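Does randomizing the lights in simulation really help a policy trained from a top camera?

Posted in Simulation and Learning

Kiyoshi Amano

Hi all! I'm new here and very excited about a result I can't fully explain, so please poke holes in it.

I've been following the Thaweesak recipe for training a pick policy only in simulation. The part I'm copying is the lighting: each episode gets one lamp at a random position, random strength and random softness, and the policy sees only the view from straight overhead. No depth, no second camera. I collected 2000 scripted demos in the Truvitz simulator and trained two policies on them. One got the fixed lab lighting, the other got the random lamp on every episode. Everything else is the same, down to the seeds for the object positions.

Then I tested both under lighting neither had seen, 100 trials each. The fixed one got 16 successes. The random one got 72!! I ran it again the next morning because I didn't believe it, and it came out nearly the same.

What I don't understand is why the gap is so big. I would have guessed that a decent image encoder handles brightness on its own. Is the policy learning something useful about shape, or did my fixed-light version just memorize where the shadows fall? And do I need to randomize this hard? Some of my episodes are so dark that I have trouble finding the objects myself.

Chalerm Limsakul

Great experiment, and thank you for keeping the seeds matched, so many people skip that!

My bet is on the shadows. From straight above, a container gives you very little to go on: a rim, a floor, a bit of inner wall. The shadow next to it is often bigger and has more contrast than the thing itself, so with a fixed lamp the network can find the object by finding the shadow, and the loss will be perfectly happy with that. Move the lamp and the shadow points somewhere else, and the gripper goes with it. When I did the same thing on the Gerkdale tasks, my failed grasps were nearly all displaced toward the shadow side. Plot yours! Take the final gripper position minus the object center and color the points by lamp direction. If you get a flower pattern, you have your answer.

You can also separate the two effects pretty cheaply. Train a third policy where you randomize strength but leave the lamp in place. If that one fails like your fixed version, it's direction that matters and your encoder was fine with brightness all along (which is what I saw, but my objects were all boxes, so I'd love to know if it holds for round things).

On the dark episodes, I'd keep most of them. I dropped the darkest 20 percent once and lost a little on the held-out lights, although with my trial count I wouldn't swear to it. I would take out the ones where the target can't be told apart from the table at all, because there the scripted demo knows the position and the image doesn't, and you're asking the policy to guess.

One more thing to check is your table. A seam or a wood grain makes a lovely landmark if it never moves. Shift the texture between episodes too, or you may be swapping one shortcut for another.

clornen_fan

just turn up the color jitter, worked for me in Clornen. no need to re-render anything

Chalerm Limsakul

Jitter is fine for brightness and I use it as well, but it can't move a shadow. Worth adding as a fourth run, though! It costs nothing and would make a nice comparison.

Kiyoshi Amano

This is so helpful, thank you both. I made the plot and there are petals! Not perfect ones, but the misses clearly follow the lamp. The table seam has never moved in my setup either, so that goes on the list. Strength-only run is training now and I'll post the numbers in this thread when it's done.

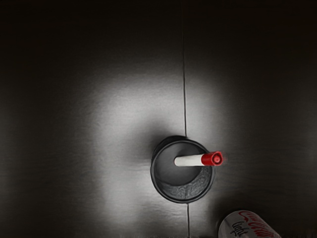
If anyone has a good rule for how soft to make the lamp, I'd love to hear it. I picked my range by eye and I'm sure it can be better.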